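Hirton Consumer Desk Questions "Unlimited" Home Phone Plans

HIRTON, May: Phone companies selling "unlimited" home calling over broadband are leaving too much in the small print, according to a review released by the Hirton Consumer Desk. The group read the terms of 134 home phone plans and found fair use limits in most of them, often several pages away from the advertised price.

"If a plan stops at 400 minutes, it has a limit, and the word on the poster is wrong," said Aksel Snorradóttir, who led the review. "We asked sellers to explain the difference between unlimited and 400 minutes. We are still waiting for an answer we can follow."

The desk also compared 2,867 bills sent in by households in Hirton and Drummond. Of those, 284 carried a charge the customer could not match to any call. Most were listed only as "service adjustment."
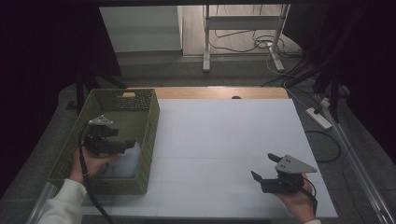 Daston, a reseller that entered the Drummond market last year, says its new Feda plan will end surprise charges. The desk has read the Feda terms and is not convinced. The plan drops the line rental but adds a monthly "number care" fee, and calls to cell phones are billed by the minute once the trial period is over. Daston has promised a simpler bill. It has not said when customers will get one.

Claims about call quality deserve the same caution. Daston's leaflet promises "crystal clear" sound but gives no test results, and the contract says quality depends on the customer's own internet connection.

The desk is asking sellers to print any minute limit beside the price, in the same size type, and to name every fee on the bill. Households thinking of switching should ask for the full terms in writing and check whether they can keep their number if they leave.

The full review is available at the Hirton Consumer Desk office on request.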